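The Last Bus to Drostitley

The timetable at Plokance said the last bus left at 6, and the woman got there with time to spare. She had one suitcase and a paper bag with two rolls in it. Rain was coming down on the shelter roof. A boy sat at the far end of the bench with his shoes off, wringing out a sock.

She put the suitcase between her feet and waited.
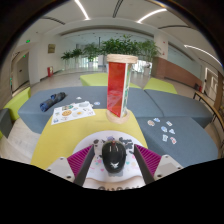
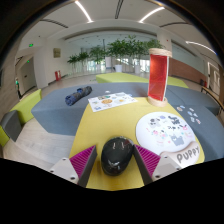
Yellow underneath in all three. 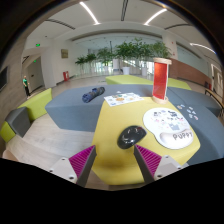 "Is this the one that goes over the hill?" the boy asked.

"It goes by the river road now. The hill road has been shut since September."

He nodded and put the sock back on. It took him a while. She offered him a roll and he ate it in four bites, then looked at the bag, so she gave him the second one too.

The bus came up from the depot with its inside lights on. The driver opened the doors and said the fare to Drostitley was 25. The boy had 6. He held the coins out flat on his palm so the driver could see them.

"That gets you to Zakgate," the driver said.

"What's at Zakgate?"

"A pump and a phone box."

The woman paid for both of them. The driver tore off two tickets and the boy said thank you to him instead of to her, and then went and sat in the back row. She took a seat behind the driver where the heater was.

They went along the river. The water was up over the lower fields and fence posts stuck out of it in lines. At Zakgate the driver stopped, although there was no one waiting, and got out and checked a tire. He stood looking at it in the rain and got back in.

"All right?" she said.

"It'll do."

She had been away eleven years. Her sister had written in the spring to say the house was sold, and again in the summer to say it wasn't, and then a third time to say that their father had stopped going upstairs and would she please come. The third letter was in her coat. It gave the house number, 346, as if she might have forgotten it. She hadn't, but she had taken the letter out on the train more than once to look.

Past the mill the boy came up the aisle, holding on to the seat backs, and sat down across from her.

"I'm going to see about a job," he said. "At Usmani's. The bakery."

"They used to start at three in the morning."

"They still do. It's 300 a month and you sleep over the shop."

"It's warm up there," she said. "I did it one winter. Keep your window open a crack or you'll get flour in your chest."

He thought about that. "Did you like it?"

"I liked the walk home. There wasn't anybody out."

He told her he had never made bread, but he had told them on the phone that he had. She said they would find out in the first hour and they wouldn't mind much. The old man shouted but he shouted at the ovens mostly. If he was still alive. She didn't know whether he was.

It was dark when they came into Drostitley. The driver let the boy off at the corner by the bakery. There was a light on upstairs. The boy stood on the pavement with his collar up and then went around the side, where the delivery door was, without anyone having told him.

She rode on to the square, which was the end of the line. The driver switched off the engine and lifted her suitcase down for her.

"Somebody meeting you?" he said.

"I said I'd walk."

"What time do you go back?" she asked then. "In the mornings."

"Ten past seven. Every day but Thursday."

She thanked him and picked up the suitcase. The bakery roof was dripping onto the cellar doors when she passed it. Farther up the street her sister had left the porch lamp on, and there was a chair set out beside the door with a folded blanket on it, and her father was sitting on the step in his overcoat.

"You're late," he said.

"The hill road's shut."

"I know it's shut," he said, and moved over to make room.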